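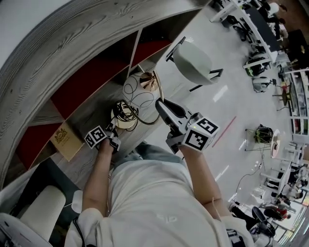

Rosário Vilela perguntou, na última reunião de acompanhamento, se a verba de mobiliário ainda chegava para terminar a sala de convívio antes do inverno ou se seria preciso recorrer à reserva. A resposta é que chega, com as ressalvas expostas no ponto 3.

Relatório de progresso n.º 5
Projeto Volier: requalificação da sala de convívio e espera
Período até 9/26/22

1. Trabalhos realizados

O móvel baixo curvo encontra-se colocado. Optou-se pelo acabamento cinzento com veio de madeira, com o interior dos nichos em vermelho-escuro, conforme a segunda proposta do fornecedor Kenov. A primeira proposta, de nichos abertos dos dois lados, foi posta de parte por não permitir encostar caixas ao fundo.

As cadeiras brancas estofadas, de pernas metálicas pretas, foram entregues na primeira semana do período e distribuídas pela sala. Uma delas apresentava um defeito de costura e foi substituída sem encargos. O pavimento cinzento-claro foi polido e aceite em auto de receção, assinado por Rekha Mathew em nome da entidade executante.

2. Trabalhos em curso

Prossegue a arrumação do tampo do móvel. Permanece ali um conjunto de cabos pretos emaranhados, junto ao pequeno candeeiro cor de cobre, e a sua separação depende do levantamento das ligações elétricas, a cargo de Takeshi Noguchi. Os cabos que não correspondam a equipamento inventariado serão retirados; os restantes serão etiquetados e conduzidos por calha.

O conteúdo das caixas de cartão será igualmente conferido. Solicitou-se aos serviços que indiquem por escrito o que deve ficar nos nichos, tendo-se recebido até à data 6 respostas. Os serviços que ainda não se pronunciaram foram novamente contactados.

3. Execução financeira

A despesa do período com mobiliário foi inferior à prevista, restando na rubrica um saldo de 1235 euros. Este saldo cobre a calha de cabos e a sinalética, mas não um segundo candeeiro, pedido por Jayanthi Rajan para o lado oposto da sala. Propõe-se que esse pedido transite para o orçamento seguinte. Não se prevê a utilização da reserva.

4. Desvios ao calendário

A montagem do móvel terminou depois da data contratada, em consequência de uma retificação da curvatura pedida após a medição em obra. A Kenov assumiu o custo. A conclusão da arrumação passa, por isso, a depender de um prazo adicional de 30 dias, que se submete à aprovação da entidade financiadora.

5. Próximos passos

Conclusão do levantamento elétrico e retirada dos cabos sem uso.
Conferência das caixas e atribuição dos nichos.
Encomenda da calha e da sinalética.
Vistoria final do mobiliário, em março, com a presença de Rajeshwari Achari.

Os autos de receção e as faturas seguem em anexo.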